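Reference > Play and Pastimes > Construction toys

Contents Articles Index Random page Contact

Updated October, by Subbarao Lobo

Construction toy

A construction toy is a set of separate pieces that can be joined or balanced to make a model and then taken apart again. The term covers plain blocks, interlocking bricks, rods and connectors, metal strips held by nuts and bolts, and magnetic tiles.

History

Plain blocks are the oldest form. Loose cubes marked with letters were in use as a teaching aid in England by the end of the seventeenth century, and the philosopher John Locke wrote in favour of them. Boxed sets for building became common in the nineteenth century, when German and British makers sold blocks of wood and of pressed stone. Metal strip sets followed shortly after 1900 and were aimed at older children.

Interlocking bricks came later. Rubber versions were sold in the 1930s, and plastic ones spread after the Second World War, when moulding became cheap enough for toys.

Types

Blocks that do not lock rely on weight and balance. They are quick to use but limit the height and overhang of a model. Locking pieces hold by friction, usually with studs on one face and a hollow on the other. A worn piece loses its grip, and pieces from different makers often do not fit each other even where they look alike.

Large bricks are made for children who cannot yet handle small parts. They are easier to hold and harder to swallow, and many can be pulled apart with little force. Some ranges are scaled so that the large brick is exactly 2 times the small one in each direction, which lets an older child go on using the first set. 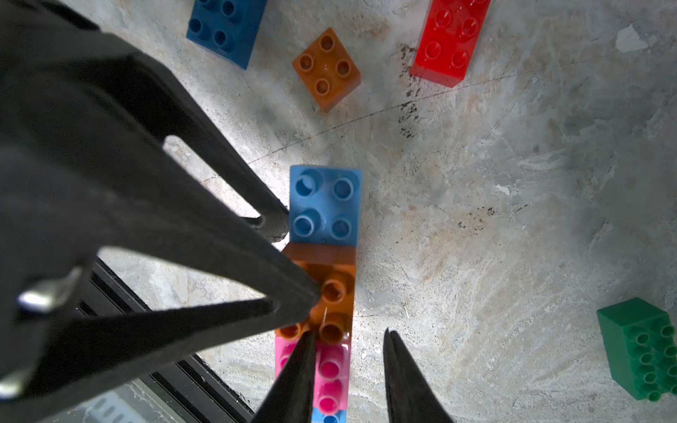

Sorting is a matter on which owners differ. Some keep pieces by shape, others by colour – the second looks tidier but makes a given part harder to find. Nurseries tend to use open tubs.

Collecting

Older sets are collected, and a complete box with its leaflet is worth far more than the loose parts. The Clonau wooden sets and the early plastic boxes sold under the Homeo name are sought after in good condition. Homeo box 2231 is the one most often found whole. Box 2924, which added wheels and a hinged door, is scarce – the hinge was brittle and few have survived.

Care

Plastic pieces can be washed in warm soapy water and left to dry in the air. Strong sunlight fades some colours and yellows white parts.

See also: Dolls' house; Jigsaw puzzle; Model railway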